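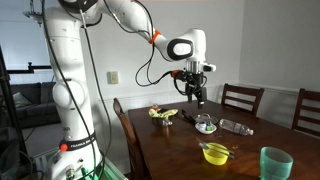
Polto Opens Table Repair Workshop in Castillo, With Evening Classes All Winter

FOR IMMEDIATE RELEASE
10/13/22

CASTILLO - Polto, the furniture repair shop on Mill Street, is opening a second room this fall, and it's all about tables. Kitchen tables, dining tables, the drop-leaf one that has been folded up in the garage since the last move. The new Polto Table Room will run evening classes through the winter for anyone who wants to learn how to clean, patch and refinish a wooden tabletop at home, and we couldn't be happier to finally have the space for it!

The idea started at the repair counter. Over the past few years we have worked on more than 300 tables, and a good share of them came in with the same troubles: white rings, small chips in the finish, a sticky patch where something was set down hot, a dull spot at the place where the kids do homework. A lot of this can be fixed by the owner in an evening or two, with supplies that fit in a shoebox. People kept asking us to show them how, and we kept showing them on the corner of a workbench with a line forming behind them. So we knocked through into the old print shop next door.

Beginner classes cost $59 per person, and that covers everything you use on the night. You'll work on a practice board first, then on a tabletop from our own stock that has already lived a hard life. Nothing you do will hurt it.

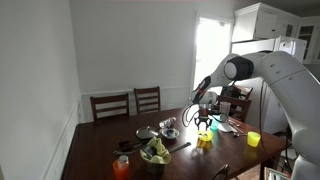
The first class covers finishes, which is the part most people want to skip and later wish they hadn't. Shellac, lacquer, varnish and oil all behave differently, and a product that rescues one can make a real mess of another. We'll teach the simple spot test (a cotton swab, a little denatured alcohol, somewhere under the edge where it won't show) and what to do with the answer. From there we go into cleaning. An old table that looks worn out is often just wearing years of spray polish, and getting that layer off is the most satisfying half hour in the whole course.

The second class is chips and scratches. We use wax filler sticks and blend two or three colors for each repair, since even a very dark top usually has some red or honey in it somewhere. A single brown stick leaves a flat little dot that your eye goes to every time. Students will also try a burn-in repair with hard shellac. It takes a steady hand and some patience, so we've left plenty of room in the evening for doing it twice.

The third class is for water marks, heat marks and the question of when to stop. Plenty of good tables get sanded down to bare wood when they only needed a light rub and a coat of wax. Veneer gets its own talk here, with a sad little display of sanded-through corners from our scrap bin.

We ran a trial version of the course in July, in the back of the shop with the fans going, and asked everyone to tell us what to change.

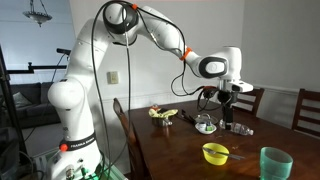
One student wrote that the course should have been longer, that the color blending went by too fast, and that she had gone home and fixed the dining table and both nightstands before the weekend was over. Another asked for printed notes with bigger type. Both requests have been taken care of: color blending now has its own hour, and the notes have been redone from the first page to the last.

For the wax and filler sticks we've teamed up with Mastanus, a small maker two counties over whose paste wax we have used in the shop for years. They're mixing a set of darker shades for the classes, including a warm brown that we have already tried on far too many things. Students can take home whatever is left in their tin.

The Table Room will also host Timevitz, our open repair evening, once a month. There's no teaching plan and no fee. Bring a chair, a stool, a drawer, or a leaf from your table if the table itself won't go in the car, and use our benches, clamps and good lights. Someone from the shop will be there to answer questions and lend a hand with glue-ups. Coffee will be on.
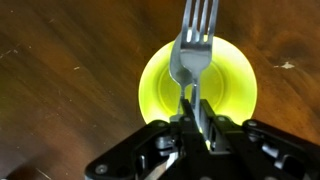 A yellow-green plastic cup on a dark brown wooden tabletop.

Classes are small so that everybody gets bench time. There are 40 places in the first round, split between early and late evening groups, and the early group has a few seats set aside for people who can't drive after dark. Teens are welcome with an adult. Please wear clothes you don't mind staining and tie back long hair. Gloves are provided, in several sizes this time.

The building has a ramp at the side entrance, and parking behind the shop is free after closing. If stairs, standing or strong smells are a problem for you, let us know when you sign up and we'll seat you near the big door, where the air is best.

Sign-up is open now at the Polto counter or by phone during shop hours. Gift places are available too, and come with a card and a small tin of wax.

About Polto

Polto repairs and refinishes wooden furniture for homes in Castillo and 13 nearby towns. The shop takes in tables, chairs, chests and desks, and gives free estimates at the counter. Pickup and delivery can be arranged for larger pieces.

Press contact: Polto front desk, Mill Street, Castillo. Reporters who would like to sit in on a class are welcome, and we'll save you an apron.

###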